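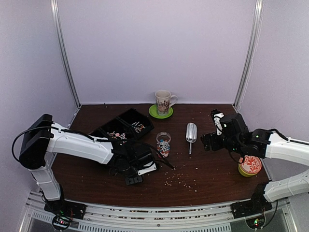 Figure 2.1. A dark brown wooden tabletop against a pale wall.

Chapter 2
Wood in the House

Wood is one of the oldest materials in our homes, and still we know little about it when we go to buy a table. In this chapter we study how wood is cut, how it is dried and how it behaves in the years after.

A tree holds much water. When the board dries, it becomes smaller across the grain, but almost not at all along it. For this reason a wide tabletop must be free to move a little on its legs. The old joiners of Sorkavel knew this well, and Adelino Aguiar, in his notes on the Frota workshop, writes that a board cut in August was never used before the second winter.

We begin with the parts of the trunk. After this we look at the grain, and at the end of the chapter the student will measure the shrinking of a small board over 26 days.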